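How to Oil a Wood Tabletop Without Buying Half the Store
Posted 3/8/20 by Hnat Kushnir

Every can of wood oil promises the same thing: wipe on, wipe off, done in an hour. I have my doubts. The label on the Favton I bought says one coat is plenty, and I have yet to meet a bare top where that was true.

Start with sanding. Go with the grain at 80 grit if there are rings or scratches, then move up to something finer. Skip the coarse paper if the top is only dull. Vacuum, then wipe with a barely damp rag and let it sit overnight. "Tack cloths" are fine, but I can't see what they do that a rag doesn't.

Pour a little oil in the middle and spread it thin. Thinner than that. Wait 15 minutes and wipe off everything that will come off, even if it feels like a waste. Sticky tables come from people who trusted the wood to drink it all.

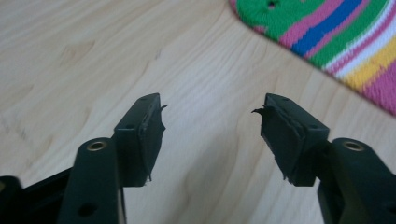 Pale planks with a light shine and a few darker knots.

Give it a full day, then do it again. I stop at 2 coats. The Warura forum has a thread with 3,095 replies arguing for six, and I gave up reading when they got to moonlight.

As for "food safe," ask what the maker means by it and how long the oil needs to cure. If the answer is vague, buy another can.

Lay used rags flat outside to dry before you throw them out. Balled-up oily rags can catch fire by themselves, and that warning I do believe.

Next: getting old wax off a Romaniuk sideboard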